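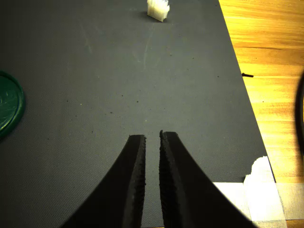

How far ahead should a company confirm the final number of guests for a staff event?

Eight working days before the event is the point we now work to, with dietary requirements supplied on the same list. Changes after that are accepted where the kitchen can manage them and are charged at the full rate.

Events workshop notebook, February
Entry opened 9.40 a.m.
Subject: MacLeod staff day, trial of arrival, seating and afternoon programme
Present: R. Fortin, C. Dufour, H. Chisholm. R. Gauthier joined after lunch.

The client confirmed 207 guests by telephone before we started. The contract allows for a larger party and the upper hall is licensed for 500 standing, so capacity is not in question. The difficulty is arrival. Four coaches are expected within a short period, and the side entrance leads directly to the cloakroom with very little space to wait.

First trial was carried out on paper using the floor plan at the usual scale. Colleen placed the registration desks across the foyer, as was done for the Plekeo dinner. This gave a single queue which would have reached the street doors before the second coach had unloaded. The desks were then turned to run along the left-hand wall, split by surname, with the cloakroom after registration. The queue divides and the doors stay clear. This layout is adopted. Signs for the surname groups need to be hung high enough to be read over people's heads; the floor-standing ones we own are too low and should be left in the store.

Badges will be set out flat in order on the desks. At the last event they were kept in boxes and staff spent too long searching. Harvey asks that blank badges and two good pens be provided at each desk, as some names will be wrong whatever is done beforehand.

Seating. Tables of eight throughout. 207 guests gives twenty-five full tables and one of seven. The client first asked for free seating. Rhonda advised against it on the grounds that departments will sit together, and the stated aim of the day is for the warehouse and office staffs to meet. Proposal sent to the client at 11.15: named tables, free choice of chair within the table, teams for the afternoon drawn from the same tables so that nobody has to move twice. Awaiting reply.

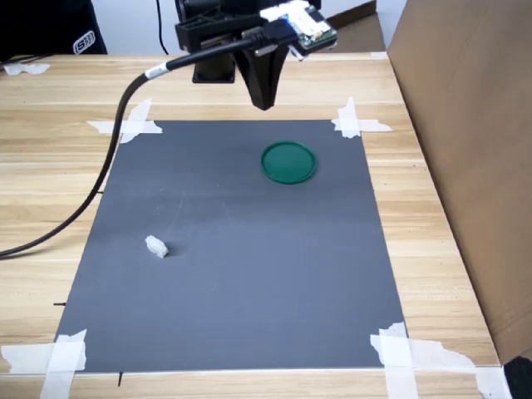

The table of seven should be placed near the service door, where the missing chair will be useful for access. Top table is not wanted. The managing director will sit with everyone else and has asked for no more than one speech, to be given before the main course. Kitchen to be told that the main course leaves on a signal from Harvey and at no fixed time.

Afternoon programme. Three activities were considered: the town trail, the cooking contest and the indoor treasure hunt. The town trail was set aside owing to the season and to the number of guests who will have come in indoor shoes. The cooking contest works well up to sixty and becomes a matter of watching others above that. The treasure hunt can take the full party if it is run in two waves, with the second wave in the lounge for coffee and the table quiz until called.

Timing of the hunt, walked by Colleen and Harvey from 12.10:

Hall to first clue, 4 minutes
First clue to the gallery stairs, 6 minutes
Gallery to courtyard door, 9 minutes (clue too hard, see below)
Courtyard door to the map room, 5 minutes
Map room back to hall, 3 minutes

The total is 27 minutes for two people who know the building. Allow 45 for a team of eight who do not. The gallery clue depends on knowing the old name of the wing and must be rewritten. Rosaire will supply a replacement. He also points out that the gallery stairs are unsuitable for some guests and that every clue on the upper floor should be reachable by the lift at the east end. The route was redrawn in that form during the afternoon and one clue was removed altogether.

An objection was raised to prizes. At the Disa event the winning team received hampers and several of the others left early. Suggested instead: a small item for every table and a larger one for the winners, to be opened and shared at tea. Cost to be worked out by Rhonda.

Sound check in the upper hall at 2.30. The microphone is clear at the front and middle. At the rear, beneath the gallery, speech is dull and the ends of words are lost. Moving the second speaker forward by one pillar improved matters. Its new position has been marked with tape on the skirting board; please do not lift the tape when cleaning. Background music during the meal should come from the front pair only.

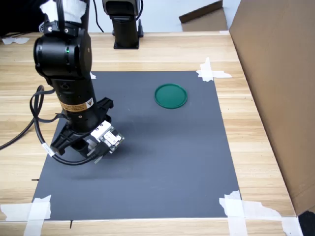 Heating in the hall takes well over an hour to make a difference and should be on by 8 a.m. The coaches are due from 10. Once the room is full it will need turning down, and Dean Bickerstaff has the key to the control cupboard. A second key has been requested.

Catering. Pruvodura have sent a revised menu and price. The vegetarian main course is now the same dish as the starter from the previous version and Rhonda has asked for something else. Their staff will arrive by the yard gate, which must be unlocked and kept clear of coaches. Tea to be laid out in the lounge while the second wave is on the hunt, with the doors closed until the teams return.

Reply from the client received 3.50 p.m. Named tables accepted. Table quiz accepted provided it contains no questions about the firm itself. They ask whether departure can be brought forward by half an hour for the sake of the longer coach journeys. This can be met by shortening the quiz, and the running order has been amended accordingly.

Outstanding:
New gallery clue (Rosaire)
Cost of table items and winners' prize (Rhonda)
High signs for surname groups, A to F still missing (Colleen)
Confirm coach order and drivers' meals (Harvey)
Second walk of the route, using the lift, with at least six people

Entry closed 4.25 p.m. C.D.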